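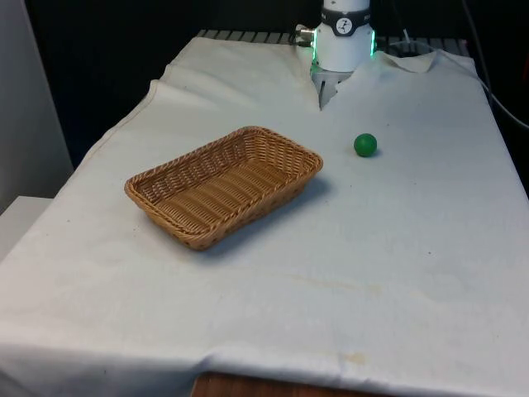
Setcombe is an indoor target game in which players roll or bounce a small ball along a covered table into a shallow basket. It is played by two players or two pairs, usually on a dining or trestle table, and is classed with the tabletop relatives of bowls. The name refers both to the game and to a completed round of it.

Equipment

The playing surface is a rectangular table covered with a plain cloth that hangs over all four sides. The cloth slows the ball and dampens its bounce. Heavier cloths give a slower table, and local rules often state whether the cloth may be ironed before play. Folds running across the line of play are smoothed out by the player who is about to receive. Folds running along it are left alone.

The target, known as the tray, is a shallow woven basket. Rectangular trays are standard in league play, while round ones survive in some household versions. The height of the rim matters more than the size of the opening. A rim that is too low lets a rolling ball run through and out the far side, and one that is too high makes the rolled delivery useless. The tray is turned so that a corner faces the server, an arrangement called the point setting. In the older flat setting, one of the long sides faces the server.

The ball is small enough to be held between two fingertips and is made of foam or soft rubber. Hard balls are not allowed, as they damage the weave and leave the tray too easily. Any single color that contrasts with the cloth is accepted. Green and red are the usual choices.
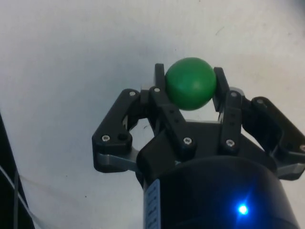

Small green ball with a matte surface

Play

A round consists of 20 deliveries, taken alternately. The server stands at the near end of the table with both feet behind the table edge and releases the ball below shoulder height. Three kinds of delivery are recognized:

Roll – the ball stays in contact with the cloth until it meets the rim.
Skip – the ball touches the cloth at least once before the tray and is airborne when it crosses the rim.
Drop – the ball enters the tray without touching the cloth.

A roll that climbs the rim and stays in the tray scores 3 points, a skip scores two, and a drop scores one. A ball resting on the rim is a hanger and scores nothing, but the same player serves again. If the ball moves the tray, the tray is left in its new position until the end of the exchange and is then reset by the opponent.

A match is played to 95 points. Where both sides pass that total in the same exchange, the higher score wins, and if the scores are level a further exchange is played. The highest match score listed in the league handbook is 172, reached in a long-form match played under a target that is no longer used.

Fouls

A delivery is void if the server's hand crosses the table edge after release, if any part of the body or clothing touches the cloth, or if the cloth is pulled. Pulling the cloth while the ball is moving also forfeits the next delivery. Talking during the opponent's delivery is not a foul under the league code, although several clubs have a rule against it.

Variants

Clodard is a form for four players in which two trays are placed side by side and each pair defends one. A ball landing in the wrong tray scores for the other side. Matches are slower and tend to be decided on hangers.

Samarakoon uses a single tray moved to a new position after every scoring delivery, with the position chosen by the player who conceded. The tray may not be placed within a hand's width of the table edge. The variant is popular as a practice game.

Sellside is a short form without rolls. It is played across the width of the table and is mainly used with children.

Organization

The rules were first written down in a single code by Nicanor Lorente, whose version fixed the scoring values and introduced the point setting. Earlier sheets disagree on the value of the skip, and some do not mention the drop at all. The league season opens in August and closes on 31st May. Rule changes are adopted only between seasons.

See also: Bagatelle; Carpet bowls; Shove ha'penny; Tiddlywinks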